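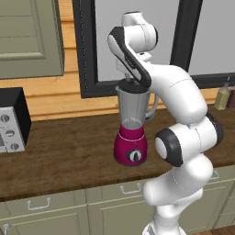

Lirkari Polling Station Ballot Box

14 shares | 2 comments

The Lirkari is a collapsible ballot box supplied by Hollis to electoral authorities for national, regional and local votes. It has been used in presidential and parliamentary contests, and in referendums where a second box is needed alongside the first.

Each box is 70 cm high and holds almost 3,000 ballot papers folded once. The side walls are clear, so that party agents and observers can confirm that the box is empty before voting opens. The lid closes with four numbered seals, and a fifth is supplied for the slot at the close of the poll. Seal numbers should be entered in the presiding officer's record and read aloud to those present.

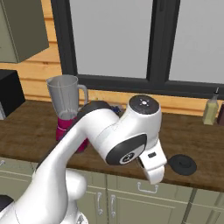
White robotic arm over a wooden kitchen countertop

Boxes are delivered flat in packs of 40, with lids packed separately. Lids are available in six colours for authorities holding more than one contest on the same day. Printing of the national arms or the name of the electoral body can be arranged - artwork must be approved in writing before production begins.

Standard delivery is 90 days from confirmation of order. Authorities preparing for elections in August are asked to confirm quantities, lid colours and seal number ranges without delay. Replacement seals are sold only to the body that placed the original order.

The Lirkari replaces the earlier Ballow model. Ballow lids do not fit the new box, but existing Gustanance carrying frames may still be used.

Enquiries from electoral bodies should be addressed to Raelene Cartwright, Public Sector Sales.

Page updated Thursday, May 2, 2019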